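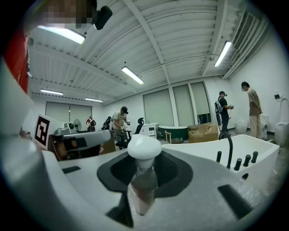
Urnero bring the long songs back to Joromville

If you were at the Skillwood the last time Urnero came through, you'll remember that the PA gave up halfway into the second song and the band just kept going. Drums, amps, a guy yelling. I was standing next to the left-hand speaker stack when it died and I swear it sounded better for the next ten minutes. They're back on Tuesday, doors at 7, and I've been playing the new record so much that my downstairs neighbor has started asking me what track four is called (it's called "Harahap," more on that in a bit).

For anyone who's new to the newsletter, or new to Urnero: they're a four-piece, they're loud, they're slow about two-thirds of the time, and they started out as what I would have called a doom band without thinking very hard about it. The first EP is all one riff, more or less. I love that riff! But you could put the needle down anywhere on side A and not know where you were. Then the second guitarist joined, and the songs started growing extra rooms. By the time they made the last album there was a waltz on it, and a thing with a pump organ, and some of the older fans got grumpy about the pump organ.

The new one is called Low Tide Committee and it's the first where all of that feels like it belongs to the same band. I talked to Danang Wattimena, who sings and plays the lower of the two guitars, on the phone last week while he was loading dishes into a machine at his day job. You can hear plates all over my recording. I'm leaving most of the plates out of what follows.

"We wrote it backwards," he told me. "We had endings. We had so many endings. We had this folder of the last two minutes of songs, all these big crashing finishes, and no songs. So we picked the ones we liked and asked what would have to happen first."

I asked if that was hard and he said it was the easiest record they've made, apart from the vocals, which were miserable. He had a cold for most of October and they'd only booked the studio for 14 days. Most of what's on the album is him singing about a third lower than he'd planned. You'd never guess. On the opener he sounds like somebody talking in the next room through a wall, and then the wall goes away.

OK, the songs. I'm not going to do all of them.

"Ferry Weather" opens and it's the one they'll probably start with on Tuesday, going by the set lists people have been posting. It takes its time. There's a stretch of nothing but bass and cymbals that runs long enough for you to wonder if you've missed something, and then both guitars come in on different notes than you were expecting. I've heard it maybe forty times and that bit still gets me in the stomach.

"Six Dogs" is the fast one. Every Urnero record has a fast one and they've usually been my least favorite, sort of an obligation to the people down front, but this is a proper song with a chorus you can sing in the car. I have sung it in the car. The drummer, Kurniawati Subramaniam, plays a fill going into the last chorus that falls down the stairs and somehow lands on its feet. Danang says she's never played it the same way twice and that the rest of them have quit trying to predict when it'll be over. They just watch her right hand.

"Harahap" is the long one, the one my neighbor likes. It's named for a street where the band used to rehearse, above a place that fixed sewing machines, and it has a kind of stitching pattern in the guitars that I assumed was on purpose. "No," said Danang. "That's very nice though. Say it was on purpose." So it was on purpose. It's a slow build, then a sudden stop, then a different slow build that's much sadder than the first. The pump organ is on this one! The pump organ people and the anti-pump-organ people are going to have to work it out among themselves by the merch table.

There's also a short acoustic piece near the end that I could live without. It's pretty. It feels like they needed a breather before the closer and recorded the breather. I skip it about half the time and then feel bad.

And then the closer, "343," which is the bus Kurniawati took to band practice for years with a snare drum on her lap. It's mostly her song. She wrote the words, which she hasn't done before, and she does the backing vocal, a flat, plain voice right behind Danang's, half a beat late. The ending is one of the endings from the folder and I can tell you they chose right. It goes on for ages. Everything gets bigger and then one guitar drops out, and it gets bigger again with less in it, and I have no idea how that works.

If you want a comparison (people always write in asking for one), I don't have a good one. Put it on after something heavy and it sounds gentle, put it on after something gentle and your cat leaves the room. My brother, who mostly listens to bluegrass, came by while "Ferry Weather" was on and sat down with his coat still zipped up and stayed for the whole side. Then he said "well, that's a lot," and went to get his groceries out of the truck. I'm counting that as a rave.

I did ask about the label thing, since a few of you wanted to know. The record's out on their own this time. They pressed 700 copies, they're driving around with the boxes in the van, and when they're gone there may or may not be more. Danang was cheerful about it. He said the old label was fine, everyone there was nice, and it took nearly a year to get an answer about the color of the sleeve. The sleeve is green now. He seems very happy with the green.

He also said, when I asked what had changed most since the early days, that they've stopped being scared of the quiet parts. "When you start out you think if you stop being loud for one second everybody's going to go buy a drink," he said. "And they do. Some of them do go buy a drink. Then they come back and they're in a better mood." More plates here.

A few practical things about the show. The Skillwood has moved its entrance again, so you go in from the parking lot side now, past the dumpsters, and up the ramp. Coat check is cash only. There's one opener, a duo from out past the reservoir who I haven't seen yet but who have two very good songs online and one strange one. They go on at 8 and Urnero should be on a little after 9. The band's been playing the new album pretty much straight through and then coming back for a couple of old ones. In the last town they did the whole first EP riff as an encore, at half speed, which took a long time and by all reports was wonderful.

Bring earplugs. I know I say this every month and I know some of you roll your eyes, but I've had a faint whistle in my right ear since a show I went to at nineteen and I'd love for you not to have one. They sell foam ones at the bar for a dollar. If you stand at the back by the pillar you can get away with less, and the sound's more even there anyway. The front left is where you want to be if you like watching drummers.

Tickets are 2 dollars cheaper if you get them at the record store counter ahead of time, and the last I heard they still had a decent stack. I'll be there early, probably by the ramp, in the orange hat. Come say hi! A couple of you promised to lend me the first Urnero demo on tape and I haven't forgotten who you are.

Next month I'm hoping to have the piece on the high school jazz band that I keep promising, plus a list of everybody who's looking for a bass player, which at the moment is everybody. If you play bass, or own a bass, or have been seen near one, please write to me.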